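Play food

Play food is the name for toy versions of food, drink containers and tableware, made for pretend cooking, shops and picnics. Usually sold in sets, sometimes loose out of a bin. Overlaps with toy kitchens, toy tea sets and dollhouse miniatures, but play food is close to hand size and meant to be handled, dropped, chewed a bit.

Contents
1 History
2 Materials
3 Typical pieces
4 Tableware
5 Care and storage
6 See also

History

Painted wood and plaster food came first, mostly as shop counter stock for toy grocers. Plastic took over once molding got cheap. The Drandula company sold boxed grocery sets by mail, the largest listed at 120 pieces, later cut to 94 when the paper labels and coins were dropped. Giltov followed with single pieces sold by number; its number 801, a halved lemon, is the one collectors ask for. Print run of the first Giltov catalog was 2,000. Few have the cover.

Materials

Hollow plastic, solid wood, felt, silicone. Felt is quiet and light but stains. Wood lasts, paint chips at the corners. Hollow plastic dents and the seams can split if stepped on. Soft vinyl gets sticky with age, esp. in a hot attic.

Typical pieces

Fruit and vegetables make up most sets. Whole fruit is the simplest to mold. Halved fruit shows the inside, with the segments drawn or molded on the flat side, and is easier for small children to name. Some halves join with hook and loop so they can be "cut" with a toy knife. Lis made these for years, under two different box designs.

Bottles and condiments are the other big group. Ketchup is the standard one, red body and a label, readable from across a room even without any words. Mustard and milk are common too. Toy animals tend to get mixed in with the food, and most second-hand lots have at least one.

Tableware

Plates, cups and bowls come with the set or seperately. Scale is often off: a cup may be taller than the bottle that goes with it. Evetti sold tableware only, no food, in pale colors. Mixed tables with a plate, a cup and a bowl alongside a ketchup bottle and half an orange are typical of sets put together over time.

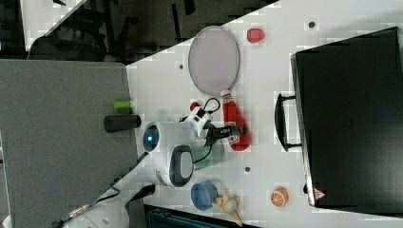

Care and storage

Wipe hard plastic with warm soapy water and dry it fully, hollow pieces can hold water inside. Wood gets a damp cloth only, no soaking. Felt by hand, cold. Check small pieces against the age mark on the box before giving them to a toddler. Stored in open tubs or mesh bags; closed boxes are fine if everthing is dry.

See also

Toy kitchen
Tea set (toy)
Toy grocery store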